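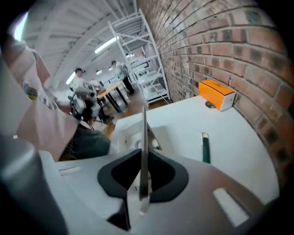 Emau Gripper Comparison Set: README

Welcome, and thanks for taking the time to read this before downloading anything. This data card covers the first release of the Emau Gripper Comparison Set, a collection of tabletop recordings we made while trying to settle a long and mostly friendly argument over which hand-held gripper we ought to be using. It ended up a fair bit larger than we had planned, and a few people outside the group asked if they could have it, so we have tidied it up as well as we could.

What is in the release

There are 325 recordings. Each one is a single attempt at a single tabletop task by one person using one gripper, and each comes as its own folder. Inside a folder you will find:

- the video from the gripper's own camera
- the video from the head-mounted camera, when there is one (more on this further down)
- a pose track for the gripper
- finger opening over time
- a short plain-text note typed by whoever was operating

Please do read the notes! They are uneven, and a couple of them are mostly grumbling about sore wrists, but they are often the quickest way to find out why a recording looks odd.

The two grippers

We compared 2 designs, and we call them by the names we used around the workshop.

Fetorex is the older of the pair. It is the one most of us learned on, and you will notice in the recordings that people move more confidently with it. The grip is a touch heavy for smaller hands, and the trigger has a dead zone near the closed end that we never managed to get rid of.

Brisa is the newer one. The trigger is lighter and the housing has been reshaped so your knuckles don't knock on the table when you reach for something low. We like it a great deal, though it does tend to tip forward if you set it down carelessly, and one of the fingers had to be reprinted partway through the work. Recordings from before and after the reprint are marked in the index under the column finger_rev.

The grippers were used with the same controller software (Tsang, our in-house logger) and the same calibration routine, so differences between them should come down to the hardware and to the people holding it. We can't promise more than that.

Where it was recorded

All of it was done in our own workspace, on ordinary tables with ordinary clutter. We made a decision early on that we wouldn't clear everything away between attempts. Small household objects stay on the table while other ones are being handled, people walk about in the background, and the lighting is whatever the ceiling lights and windows were giving us at that hour. If you are after plain backdrops and even light, you will be happier with another set, and we won't be offended.

The camera views

The gripper camera has a very wide lens. Straight lines bend a good deal towards the edges, brick walls and shelving especially, and the gripper's own body takes up the bottom part of the picture. We have left the video exactly as it came off the camera. The lens parameters are in the calibration folder if you would like to straighten it yourself, but do check a few stills first, as the far corners stretch badly.

The head view looks down on the table and is the better one for working out what the hands are up to. It also shows the marker cubes on the fingers, which we use to line up the two views and to check the finger opening against the logged value.
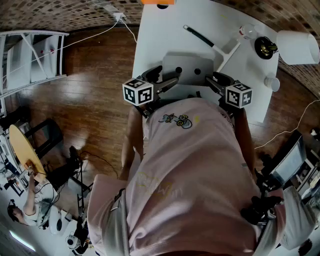
Gripper fingers with their marker cubes, either side of a light gray panel or box on the work table.

The tasks

Each recording belongs to one of 8 tasks. They are all short, and they were chosen because at least one of us had complained that one gripper or the other was hopeless at them. You will find picking up thin flat things, turning a box end for end, standing a bottle upright, nudging a cable out of the way, and a handful of similar chores. The full wording given to operators is in tasks.txt, spelling mistakes and all.

An attempt can run up to 10 minutes, though most people were finished well before that. We kept the failures. They are labelled in the outcome column, and we would encourage you to look at them before filtering them out, particularly for the flat objects, where the two grippers go wrong in quite different ways.

Known problems

The head view is missing for some of the early Fetorex recordings. The index says which.

Markers drop out when an operator leans well over the table or turns their wrist so the cubes face away. We have left gaps in the track where this happens and have not filled them in.

Time stamps for everything recorded on the one Sunday session are offset between the two cameras. A corrected file is supplied beside the original in each folder, with _fixed on the end of its name.

Operators were not assigned to grippers at random. People had favourites and we let them have their way more than we should have, so please be careful about drawing conclusions on speed.

People in the recordings

Everyone who appears, whether operating or just passing behind, agreed to be recorded and to have the videos shared for research. Please don't try to work out who anybody is, and don't use the set for recognizing faces or clothing. If you publish stills, choose ones that keep the focus on the table.

Getting started

Unpack the archive, open index.csv, and sort by gripper and then by task. The viewer script in the tools folder will play both cameras side by side along with the finger opening. It is slow to load the first time you open a recording, so give it a minute before you decide it has crashed.

Corrections are very welcome through the issue tracker. Include the folder name, if you would, and tell us which camera you were looking at.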